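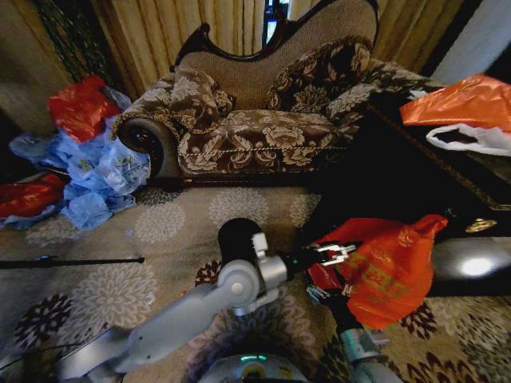 *The chaise, with both throw pillows.*

**drondix_119:** Reupholster or leave it? I love the peonies, but a shop quoted me 1,899 and I choked!

**camposgirl:** Leave it!! That carved top with the big floral is perfect.

**Bruvska:** Disagree, sorry. Brown and cream next to beige curtains is sleepy. I'd go green velvet.

**camposgirl:** Velvet, with that cord trim? Nooo.

**drondix_119:** Ha, okay, pillows first. Keeping the bolster either way.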